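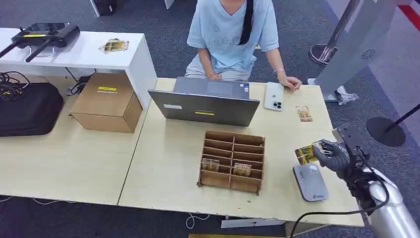
Progress report to the Bretska Fund: evening bus pilot
September – by Murray Cartwright

The pilot has now run for a full quarter, and I am less sure of it than I was in the spring. We carried 274 riders on the late route. The application promised 2,000. I don't think the gap will close by the end of the grant, and I would ask the Fund to read the earlier forecast with care – I wrote part of it.

Vekel, who supply the buses, say numbers always start low. Maybe so. Their own figures from Yeon showed the same slow start and then stayed slow. Tuấn Phí rode the last bus every Monday and found that most people on it worked at the hospital and would have taken the earlier one if their shifts allowed.

Spending is under budget, mainly for the dull reason that we ran fewer trips. We printed some 200 timetables and 27 were picked up at the library. The ticket app is still late.

I would keep the hospital stop, drop the loop past the mall, and hold the second payment until the winter count is in.

Comments

Vaughan Whitelaw: The mall loop was never going to work. Who asked for it?

Bülent Kırmızıgül: I use the mall stop twice a week. Please don't cut it before the holidays.

Kane Quinlan: Can we see the Yeon figures?

Contact the project office | © Justemex Transit Group | Back to top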